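Home | News | Boats | Harbor Talk | Classifieds | Contact

Search this site Enter keywords Go

The Flillum 30 goes in the water, and I got a ride

June 21, 2019

By Negin Tabrizi

I've been bugging Boonsong Rojanasak for a ride on his new boat ever since the hull showed up at the Rattanakul yard under a blue tarp last November, and this week he finally gave in. So I can report that the first Flillum 30 is afloat, she's white with a buff deck, and she goes like a scalded cat!

If you haven't been following along, the Flillum is a 30-foot bass and day boat built on a semi-displacement hull that Rattanakul used to sell only to commercial guys. Boonsong fished one of the old ones for years and loved how she ran in a chop, but his knees were done with the open cockpit and the bucket seat (his words). He talked the yard into raising the sheer a few inches forward, adding a proper wheelhouse and a two-berth cabin, and giving the thing a name. I asked where "Flillum" came from and got a shrug.

Power is a single 300 horsepower diesel turning a four-blade wheel through a straight shaft. I know, I know, everyone wants outboards now, and Oranuch Phetsri, who runs the yard's rigging crew, told me they quoted a twin outboard version as well. Boonsong didn't even open the email. He wants an engine he can sit next to with a cup of coffee.
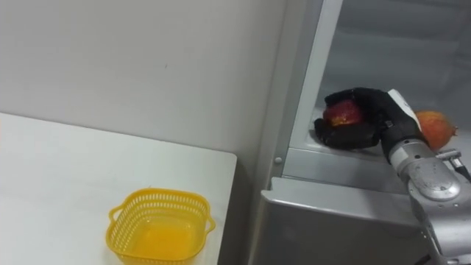
Open fridge, white table and a yellow basket.

We left the dock on a falling tide with a light southwest breeze, five of us aboard plus a cooler that weighed as much as I do. At 2000 rpm she settled in at a very easy cruise and we could all talk in normal voices in the wheelhouse, which I can't say about my own boat or any boat I've owned. Boonsong let me have the wheel past the bell buoy. She turns flatter than I expected and she doesn't wander, even with a sloppy sea on the quarter. There's a little spray that comes back over the starboard window when you shove her straight into it, and Oranuch was already making notes about a longer spray rail on the next hull.

The part I liked best is the tankage. She carries 230 gallons of diesel in two tanks set well outboard, so the middle of the bilge is wide open and you can get to everything. I crawled down there in my good pants and touched both sides of the engine without bending my wrist backward. Anyone who has changed a raw water pump upside down will know why I was so happy about it. 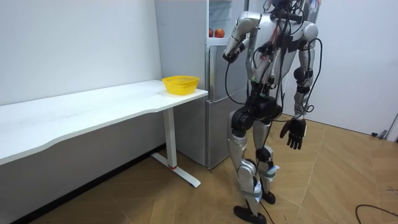
Silver-and-black humanoid robot by the long white table.

A few things aren't finished yet. The helm electronics come from Trorik and the big screen was still blank while we were out, so we went by compass and by Boonsong pointing at things. The cabin cushions are on order. And the yard is still arguing with itself over the bow thruster, a Hileo unit that fits fine on paper but sits closer to the forward bulkhead than anyone likes. My vote is to skip it. She backed into her slip on the first try with a crosswind, and I've watched Boonsong dock plenty of boats that didn't.

Hull number two is already laid up and spoken for, with a bigger cockpit and a smaller cabin. Rattanakul wants to build four a year and no more than that. I asked about price and was told to come in and sit down first, so take that however you like.

Boonsong is bringing his Flillum around to the town landing for the harbor open day, and he says people are welcome to climb aboard as long as they leave their shoes on the float. I'll be there with the 9 people who have already told me they want a turn at the wheel. Get in line behind me.

Comments (4)

Eun-seong Jang
I saw her go by the breakwater and wondered what she was! Very pretty wake at that speed. Does she have a full keel or is it cut away aft?

Negin Tabrizi
Full keel, Eun-seong, with a skeg and a shoe under the rudder. You could drag her over a pot warp and never know.

Kalliopi Matić
My father had one of the old Rattanakul hulls and she'd roll your teeth out at anchor. Have they done anything about that? Otherwise I want one.

oldslip
Single diesel, straight shaft, room to work on it. There's hope for us yet. Please skip the thruster.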